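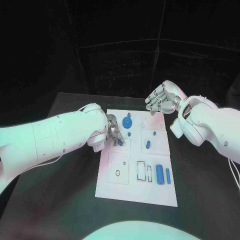

**Layout sheets for small assemblies: printed outlines or shallow pockets?**

**flunitz_bench** wrote:

I'm redoing the parts sheet for a gear and peg set. At present it is a white rectangular board with thin printed outlines and a few shallow plates for the pegs and short cylinders. The gear disc has a spot near the top centre. The outlines are circles in a couple of sizes, one small slot and two rectangles.

Two questions. Is 50 microns of line width enough to read against white, and should I cut pockets instead of printing? The order is for 200 sheets, so I would like to settle it before December.

---

**Redton44** wrote:

Pockets. A printed circle tells you where a part goes but does nothing to keep it there. Short cylinders are the worst for this. There is one lying over on the right-middle plate in your picture, next to a peg that is upright.

50 microns is too thin. Double it.

---

**wako_tray** wrote:

Disagree on pockets. They collect swarf and have to be brushed out. On a flat sheet you wipe once and carry on. We had 266 pocketed trays at my last place and the cleaning time was longer than the setting-out time.

Agree on the line width. 100 microns minimum, mid grey. Black is harsh on a white board.

---

**Redton44** wrote:

> They collect swarf

Only if you machine near them. For plastic parts on a clean table it doesn't apply. Chamfer the pocket edge and a soft brush clears it.

---

**rirlow** wrote:

Do both. Print the large circles, pocket the small cylinders only. A gear disc is wide and flat and will sit where you put it.

Separate point: is that sheet matt? I can see a slight pinkish sheen on it. Gloss under a bench lamp will hide a thin line whatever colour you choose. Also fix the sheet down. It's sitting a bit skewed on the table.

---

**flunitz_bench** wrote:

Satin, according to the supplier. I'll ask for matt.

The dark table stays, as the white edge shows up well against it. I could add two corner stops for the sheet.

---

**wako_tray** wrote:

Corner stops are fine. Put them on the long side or the sheet will still pivot. I would still leave the pockets out.

---

**flunitz_bench** wrote:

Going with rirlow's version for a trial pair: 100 micron grey lines, matt, pockets for the cylinders only. Pocket depth is undecided. If anyone has a figure for short cylinders that tip easily, please post it.

---

**Redton44** wrote:

A third of the part height. Less than that and they still go over.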